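Robots on the sock line: who's got them and what happened to your shifts?
Forum > Textiles, Laundry and Finishing > Shop Floor

bramcombe_nights
23 March 2018
We finish and pack socks at Bramcombe, mostly plain greys for workwear. Management has told us the pairing and folding tables are getting "assisted". Anyone been through it? I've been folding for long enough that my hands do it while I watch telly, which my wife finds upsetting.

Doffer
Went through it at Ocampo. First month the robot did 200 pairs a shift and needed two of us to keep it company. Now it does 700 and needs one of us. You can do the sums on the other one. (She's in dispatch, same pay, hates the cold.)

lint_trap_lou
Same pay is better than we got. They reclassified the folders as "cell attendants" and the piece rate vanished. The fast workers lost money and the slow ones got a raise. Guess which group the supervisor asked for feedback.

Knut Stüber
I was one of the slow ones and I'd like to say it was a fine decision.

lint_trap_lou
Of course you would, Knut.

Doffer
The piece rate was wrecking people's wrists, Lou. I had two cortisone shots the year before the machines came in and none after. I don't miss it.

lint_trap_lou
I don't miss the wrists. I miss the money. If the machine makes the job easier and the company keeps the whole difference, forgive me for not baking it a cake.

bramcombe_nights
What does the job look like day to day, though? Ours is meant to come from Purnberg and the brochure is all blue light and people in clean shirts pointing at tablets.

testano_tess
I'm at Testano, we're partway in. Before the arms do anything on their own, somebody has to show them how a sock gets picked up, and that somebody is whoever is rostered on. You hold the gripper yourself and do the job with it, 100 picks to a set, then have a stretch, then another set. It's like learning to eat with someone else's cutlery. The colour of the sock makes no difference to me, but grab a single layer and you get a long sad dangle. Folded over on itself it behaves. 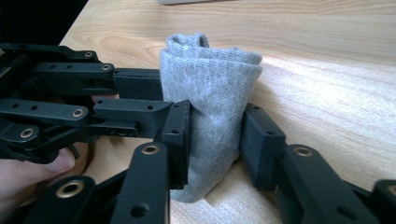 I got decent at it by the second week, and I've been told my picks are "very clean", the nicest thing anyone in that building has said about my work. Still not sure if I'm being promoted or traced around.

Doffer
Traced around. Did they pay you extra for it?

testano_tess
They paid us a pizza.

lint_trap_lou
One pizza?

testano_tess
There were several but they were for the office.

Knut Stüber
To be fair, it's sit-down work and the light is good. I'd sooner do that than clear jams at 3 am with my arm up a chute.

lint_trap_lou
Get it in writing, Bramcombe. Ask for a training rate and ask what happens to the night shift once it's up and running. If the answer has the word "journey" in it, ring your union rep.

bramcombe_nights
Meeting's in April. The notice says "Our Automation Journey" across the top.

lint_trap_lou
Well, there you go.

bramcombe_nights
I'll ask about the rate. And the pizza.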